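# Chapter 9: Clearing Rules

I learned to love written rules at Lindholm, where my first clearing routine ran to 2 lines (both of them vague!). So before we touch any code, let's talk about what a robot should check before it closes its fingers on anything.

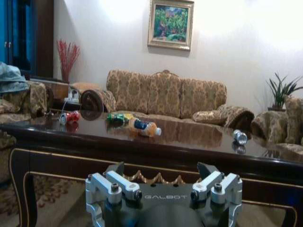

*Figure 9.2. Open gripper facing a glossy table with cans, a bottle and a wrapper.*

Look at those reflections! My rule is simple: confirm the height of an object before you grasp it. We'll start there, then move on to crushed cans.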